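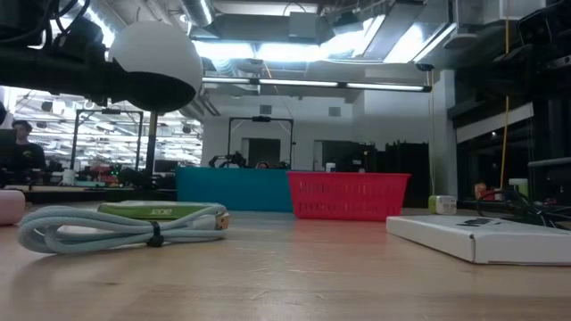
What is the Sistley Repair Library?

We're a lending library for tools and household odds and ends, and a place to sit down and mend things with a bit of company. You borrow from us the same way you'd borrow a book: you pick it out, you take it home, you bring it back when it's due. We're in the old Kauppinen building in Ellmont, which went up in 1873 as a feed store and still has the wide front doors, so don't be shy about bringing a wheelbarrow!

Do I have to live in Ellmont to join?

Not at all. Plenty of our members drive over from Ullmont and the farms in between, and you're every bit as welcome as the folks next door. All we ask is that you show us something with your current address on it when you sign up – a utility bill, a piece of mail, a driver's license, whatever you've got handy.

What does it cost?

Membership is $40 a year for a household, and that covers everybody who lives under your roof. If that's more than you can manage right now, please tell whoever is at the desk and we'll work something out quietly. You won't be asked for a pay stub or an explanation.

How many things can I borrow at once?

Five items at a time for up to two weeks. A drill and its box of bits count as one item, and so does a sewing machine with its pedal and case. If you're in the thick of a bigger project (a deck, say, or a whole bedroom's worth of wallpaper) talk to us and we can usually stretch that a little, as long as nobody else is waiting.

What do you have on the shelves?

Over 600 items at the moment, and the list changes all the time. Hand tools and garden tools are the backbone of it, but we also have ladders, canning kettles, a carpet cleaner, folding tables for parties, extension cords, tile cutters, two apple presses that get booked solid in September, and a very good pasta roller. The catalog on this site is updated every evening we're open, so it's your best bet for seeing what's in.

Can I reserve something ahead of time?

Yes, and for the popular things I'd really encourage it. Log in, find the item, and choose your pickup date. We'll hold it until closing that day. If you get held up, just give us a call and we'll keep it for you one more day.

What happens if I break something?

Tools wear out, and we expect that. If a blade goes dull or a handle finally lets go, put a note on it when you bring it back so we can fix it before the next person takes it home. We only ask for money when something is lost or has been badly mistreated, and even then we charge what we paid for it, which is often very little.

Do I need to clean things before I return them?

Please do. Knock the dirt off shovels, rinse out the carpet cleaner, and empty the vacuum. There's a $5 cleaning fee if we have to do it for you – we hardly ever charge it, and we'd love to keep it that way.

Can you fix my toaster?

Maybe! Bring it to a mending evening and we'll take a look at it together. You'll be doing at least some of the work yourself, with somebody patient beside you. We can't take on microwaves, gas appliances or anything too heavy for one person to carry in.

Do you accept donations?

We do, gladly, though we're short on space, so please write to us first with a list of what you have. We're especially glad of clamps, good scissors and stepladders. We can't take paint, car seats or anything with a frayed cord. Once you hear back from us, bring your things around to the side door during open hours.

This page was last updated in October 2018.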